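Foro Casa y Ropa > Dormitorio > Nórdicos y edredones
Tema: ¿Nórdico de plumas o de fibra para una habitación fría? (y lo de lavarlo en casa)

marmota_81
Buenas a todos. Llevo tres inviernos con un nórdico de fibra que compré deprisa y corriendo y ya no puedo más, se ha ido apelmazando hacia los pies y por arriba es como taparse con un mantel. Mi habitación da al norte, la calefacción se apaga a las once y en diciembre allí dentro se te queda la nariz helada. Estoy entre el Stustden de plumas, que con el descuento se queda en 200 euros, y el Millell de fibra hueca, bastante más barato. ¿Alguien ha tenido los dos? Y sobre todo, ¿cómo los laváis? Mi lavadora es normalita y me da miedo cargármela.

lana_merina
¡Bienvenida al club de la nariz helada! Yo tengo el Stustden desde hace años y no lo cambio por nada – pesa poquísimo y abriga una barbaridad. Eso sí, sacúdelo todas las mañanas, que si no la pluma se va a las esquinas y te quedas con el centro vacío.

tendedero_norte
Pues yo discrepo totalmente. Tuve uno de plumas (no era Stustden, era otro) y se me pasó un año entero soltando plumitas por las costuras. Las encontraba en el café. Me pasé al Millell y lo lavo en casa, lo tiendo en la terraza con dos pinzas grandes y a correr. Para una habitación fría coges el de gramaje alto y listo, no hace falta gastarse 200 euros en dormir.

lana_merina
Si soltaba plumas por las costuras era malo, tendedero, no es culpa de la pluma. El tejido tiene que ser tupido. Eso es como decir que los zapatos son incómodos y haberse comprado unos de mercadillo.

tendedero_norte
Me costó un dineral, así que de mercadillo nada. Y cuando lo llevé a la tintorería me clavaron otro pico. Eso también hay que sumarlo, digo yo.

colada_lenta
Me meto en medio. Yo tengo los dos porque en mi casa hay dos camas y dos opiniones, jajaja. El de plumas abriga más, ahí no hay discusión. Pero el de fibra aguanta mejor que lo laves a menudo, y si tenéis niños o perro en la cama eso cuenta mucho. Lavarlo siempre a lo que ponga la etiqueta (el mío dice 60, el de pluma bastante menos) y con la mitad del detergente que creéis que hace falta. Si echas mucho no hay forma de aclararlo y luego pica.

marmota_81
Perro no, pero duermo con la ventana entreabierta, que ya sé que es de locos. ¿Y el secado? En mi piso no hay terraza, solo un tendedero plegable de esos que se comen el pasillo.

colada_lenta
Entonces lavandería de autoservicio, de las de tambor grande. Yo voy los jueves a primera hora que no hay cola. Secadora a temperatura suave, ciclos de 20 minutos, y entre uno y otro lo sacas, lo ahuecas bien con las manos y lo vuelves a meter dado la vuelta. Con el de plumas echo un par de pelotas de tenis limpias. Tarda lo suyo, llévate un libro.

tendedero_norte
¿Veis? El mío en la terraza, gratis.

lana_merina
Gratis en julio. En diciembre me lo cuentas, que vivirás con el edredón mojado una semana.

percal_y_punto
Yo añado una cosa que no ha salido, y es la funda. Podéis tener el mejor relleno del mundo, que con una funda de poliéster vais a sudar igual. Las mías son de percal de Tomar y van cada vez mejor con los lavados. Mirad también que lleve cintas por dentro en las esquinas para atar el relleno. La Plornent que tuve antes no las traía y cada noche era una pelea.

marmota_81
Ay, lo de las cintas, ¡eso es justo lo que me pasa! Anoto. Mirando precios de fundas me he puesto mala, pero supongo que duran.

colada_lenta
Duran, duran. Yo sigo con las cosas en crudo, que combina con todo. Os dejo mi cama con la colada a medio hacer:

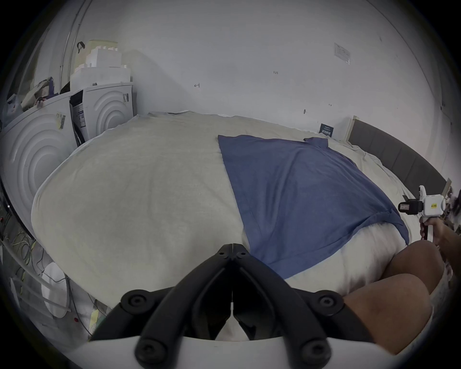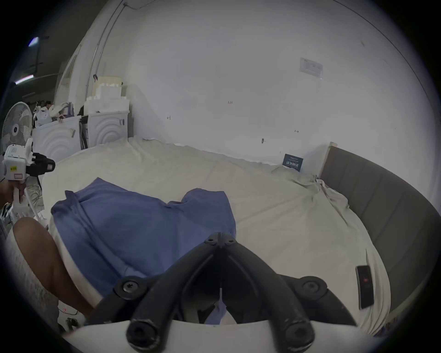

La camiseta azul sale en las dos, sigue pendiente de doblar.

sabana_bajera
Aprovecho el hilo, que yo también ando mirando. Si la cama es de 150, ¿de qué ancho compro el nórdico para que no se quede corto por los lados?

percal_y_punto
De 220 o de 240 si dormís dos y alguien tira de él por la noche. Mide también el grosor del colchón antes de pedirlo, que los altos se comen mucha tela por cada lado, y compra la funda de la misma medida exacta que el relleno.

marmota_81
Bueno, pues he pedido el Stustden. Tendedero, no me odies. Ya contaré qué tal con la ventana abierta.

tendedero_norte
Cuando encuentres la primera pluma en el café me avisas.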